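Okay, thread time, because I've been promising this one since May and Prasert has started sending me a single question mark every morning. How we got wrist-only policies to stop falling apart near the end of a grasp, and what we got wrong first. (1/lots)

Quick background for people who don't follow me for robot stuff (hi, Mom). At Samholm we train arms from demonstrations. A person drives the arm through a task, we record what the cameras see plus what the arm does, and a network learns to go from one to the other. Our project on this is called Prorus. No, it doesn't stand for anything, Maja liked the sound.

Most people give the network at least two views: one looking at the whole table from outside, and one riding along near the gripper. We wanted to know how far you get with the second one alone. No outside view, no depth, one little color camera that goes where the hand goes.

Why bother? Outside cameras get bumped. Somebody leans on the stand, the view shifts by a finger's width, and your nice policy from yesterday starts grabbing air. Ours got bumped twice in one afternoon, both times by me. A wrist camera is bolted to the thing you're steering, so it keeps its relationship to the fingers wherever the arm goes.

The catch is that a wrist view can be really, really uninformative. You're close to everything, and a lot of the time the thing you want is somewhere else entirely. Have a look at what the network gets to work with on one of these:

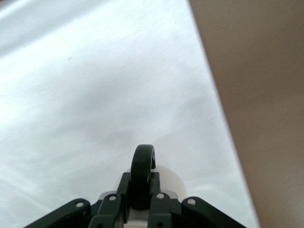 So you'd think the fix is memory, right? Feed it the last few seconds and it'll know where it came from. That was my bet, and I was very loud about it in front of Waldemar Cieślak, who has been doing this longer than I have and just said "try it" in a tone I should've paid attention to.

We tried it. Collected 2,000 demonstrations in total, cups and cloth and assorted tabletop clutter, and trained one version with a long history and one with a single frame. The long-history one looked gorgeous on the recorded data. Lowest error we'd ever had! I made a plot. I put the plot in a slide. You can see where this is going.

On the real arm it was worse. It had learned to copy its own recent motion – if I was moving left a moment ago, I'm probably still moving left – and that's a great guess on recordings and a terrible one when you've drifted and need to turn around. This is a known trap, there are plenty of papers warning about it, and I walked straight in with my plot under my arm.

Then Cherry Mae Lumanlan went through the failed runs one at a time and sorted them by where in the task they broke. I had been averaging over whole runs like a goof. Her sorting changed the project.

The searching part was mostly fine! Even with dull views the single-frame policy wandered in a sensible direction and found things. The failures piled up in the last bit, when the fingers are already close and a small sideways error decides whether you get a grip or a shove.

And that was strange to me, because the last bit is when the view is at its best. Object's big, fingers are right there, everything you need is in one picture: 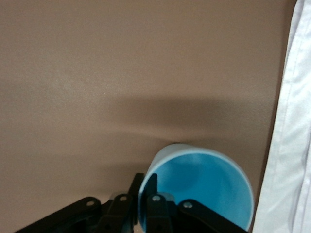 Our network was shrinking every frame down before looking at it, and that's the boring cause of most of our trouble. Shrinking is okay while you're hunting for something across a tabletop. It's awful at close range, where the details that matter are thin ones. Take the light blue cup: the rim is a narrow pale line, there's a dark fingertip sticking up into the opening right against that bright blue inside, and how those two sit relative to each other is pretty much the whole problem. Squash the picture and the rim turns to mush.

So the method (finally, sorry) is two looks at the same frame. One look is the whole picture, shrunk, same as before. The other is a crop around the fingers at full resolution, with no shrinking at all. Both go through their own small encoder, then get mixed before the part that picks the motion.

Because the camera is fixed relative to the gripper, the crop is always in the same place. There's no detector and nothing to learn about where to look. I drew the box by hand on a printout with a highlighter, Maja Kubiak typed the corners in, and that box is still in the config file today.

We kept a tiny bit of history too, just the finger opening from a moment ago, no images. That's enough for the policy to tell closing from opening and too little for it to coast on its own momentum.

Results! We set up 19 object layouts that weren't in training, same layouts for both versions, one attempt each. Single frame, shrunk only: 15 of the 19 got as far as the fingers being at the object, but a bunch of those then fumbled it. With the crop added, all 15 of those ended in a proper grasp. The other four still never found the object. The crop does nothing for searching, and I wouldn't expect it to.

Please don't read too much into that. It's one arm, one lab, one attempt per layout. Jytte Ingvarsson is rerunning the whole thing on the Prurkdale setup with different lighting and a different table, and I'd wait for her numbers before rebuilding anything of your own. Mine could shift.

Stuff that didn't help, in case it saves you a week: a bigger encoder on the shrunk view (slower, same fumbles). Brightness jitter on the crop made it slightly worse, and I don't have a good story for that. Weighting the last part of each demo more heavily helped a little, then stopped helping once the crop was in.

What did help and cost nothing was leaving the gripper visible in the crop. An early version masked the fingers out so the network would "focus on the object" (my idea, again). Bad! It needs to see the finger and the edge together. Masking came out, performance came back.

Cost-wise the second encoder adds about a third to our compute per step. Still fast enough for our control loop, though Waldemar would like it noted that he had to rewrite the image loader to get there, and he has now been noted.

Write-up goes on the Samholm page once Stępień signs off on the data release, which covers the demos and the layouts. The config with my highlighter box is in there as well. If you've tried fixed crops on a wrist camera and it went badly for you, reply and tell me what the task was, I'm collecting those.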